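Fudberg Boards > Manipulation > Methods and results

Thread: Asking before grabbing — our clutter result, finally written up

pelican_drift
2nd April
OK, I've been sitting on this for weeks and Bhavana Menon (she runs our group) finally said I could post it. We've been working on what a two-handed robot should do when somebody gives it a vague instruction over a messy table. "Pass me the paste." "Move the soft thing." The usual policy picks its best guess and goes. Ours is allowed to stop and ask one question first, but only when its top two guesses disagree about which object to reach for.

We ran 300 trials, same robot, same arms, new layout every time. Picking its best guess, the policy got the right object in 209 of them. With the one question allowed, on the same layouts and the same instructions, it was right in 83 more. I made Shih-chieh recount that from the logs before I believed it!

The bit I love is that we didn't retrain the grasping at all. The hands do exactly what they did before. The only new piece is a small check that sits between the language part and the reach.

torque_and_tea
Nice numbers, but I'm going to be the grump. If a person answers a question, of course it does better. You gave it more information. What's the comparison where the person just types a longer instruction to begin with?

pelican_drift
Fair, and we argued about this in the lab too. We did try long instructions and people are surprisingly bad at them. They describe the thing they want without looking at what else is out there, so you get "the blue and white one" when there are several blue and white things. The question works better because it's about the actual confusion.

nendier_fan
How often does it ask, though? I used the Nendier baseline last June and it asked about everything. I wanted to throw it out a window.

schoi_lab
Shih-chieh Choi here, I wrote the check. It can only ask once per trial, and if the top two guesses land on the same object it keeps quiet even when the confidence is low. That second rule made the biggest difference to how annoying it felt. Our first version used a plain confidence threshold and yes, it was a pest.

torque_and_tea
I like the same-object rule, that's clever. Still not sold on the layouts. Every clutter paper I read has colored cubes a hand's width apart, and then it all falls over in a kitchen. What's on your table?

pelican_drift
Ha, no cubes. We use ordinary house stuff and try to pick things that get mixed up in speech — a toothpaste tube and a long carton, a cola bottle and a water bottle, a sponge and a plush toy (both "the soft thing", you'd be amazed how often). The green bottle (probably soap) is good for this too, along with the green packets in the clear box. 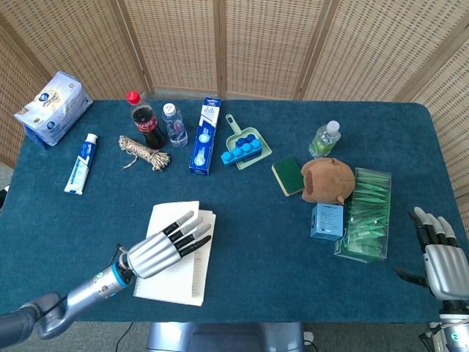 The worst pair for us has been the dustpan and whatever is sitting in it. Say "hand me the dustpan" and the policy is split between lifting the whole lot and taking out the toy block first. Right now our check misses that completely! Both guesses start with a reach to the same place, so it never thinks to ask. I'd call that the biggest hole in the method, and Bhavana wants it in the limitations section in large print.

torque_and_tea
OK, that's a better test than I expected. I'd still want the long-instruction numbers in the paper, even if they look messy.

schoi_lab
They're going in the appendix. You were the 7th person to ask, so maybe they should move up to the main text.

nendier_fan
For the dustpan thing, could you compare the guesses after the grasp instead of at the reach? We had a similar mess at Prollness with trays and it helped some, but it got slow.

pelican_drift
Ooh, how slow? We have a little time to spare before the arm starts moving, so I could probably live with it. Can you send me whatever you wrote down about the trays? I'll try it on the dustpan layouts first and post what comes out, good or bad.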